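I named the arm Rustley before it had a hand, and Chenxi said that was bad luck, like naming a boat on dry land. She'd driven 45 miles with the wrist bearings in her lap, so I let her have that one.

By December we had 7 joints moving in my head and two on the workbench. So we built the kitchen in the simulator first (my kitchen, only cleaner!) and let Rustley loose in there, going for the toaster.

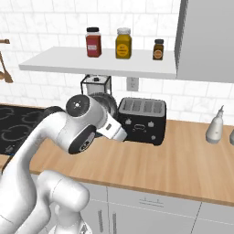

"Closer," Chenxi said. She had her chin practically on the keyboard.

"It's four slots. Who are we feeding?"

"Your grandmother. She'll want to see it work."

Grandma Védís had put 500 dollars into this thing and asked for one slice of rye, buttered, by her birthday. I nudged the wrist down a hair and held my breath, over a pretend toaster, like an idiot.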